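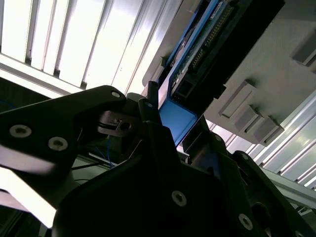
Uvport rain gauge records: where we've got to

Hello Mỹ, the February update as promised, and a bit longer than the last one (sorry!).

We now have 145 monthly sheets typed up from the Uvport books, and I've started comparing them with the Dillum and Guvska series. Dillum is lovely, hardly a gap in it. Guvska is a mess – the gauge was moved twice, once down to the harbour, and the second move is only mentioned in a note about paint. You can spot the first one straight away when you plot the difference from Dillum, as the winter totals drop and stay down. The second is much fainter and I wouldn't want to adjust for it yet.

Kha Ông has been checking my typing against the scans and found six slips, mostly 1s read as 7s in the older handwriting. All put right now.

Money: we've spent over 120 hours of the typing budget, so we're slightly ahead of plan on that line. Travel hasn't been touched. I'd like to use part of it for a day at the Lý archive, where there should be four more books from the hill stations, if you're happy with that?

Next up is the break testing on all three series, then a first go at the regional average. I'm still in two minds about the snow months, when the old observers melted what they'd caught and some clearly couldn't be bothered – I'll send you the plots and you can tell me what you think.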